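# What Is the Trekstead Kit?

The Trekstead kit, made by Jitidari, teaches robot control to readers aged 11 and up. The first lessons run on a computer. The robot, the room and the yellow surface are all drawn by a program called Kaka.

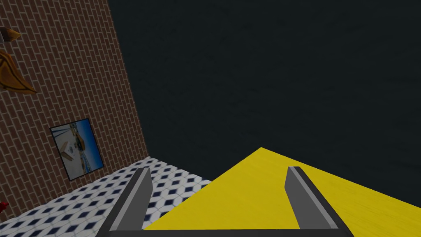 A gripper is the robot's hand. This one has two fingers. Commands tell the fingers to open, close or stay still. Each lesson uses up to 17 commands, and a wrong command breaks nothing – the program starts again.

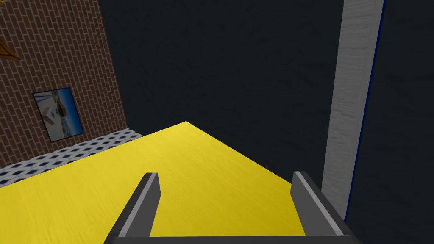 Lesson 3 covers viewpoint. When the view changes, the same wall and yellow surface take on different shapes on the screen, so a robot must work out where it is before it moves.

The Olvera add-on has some 400 extra tasks and goes on sale in December.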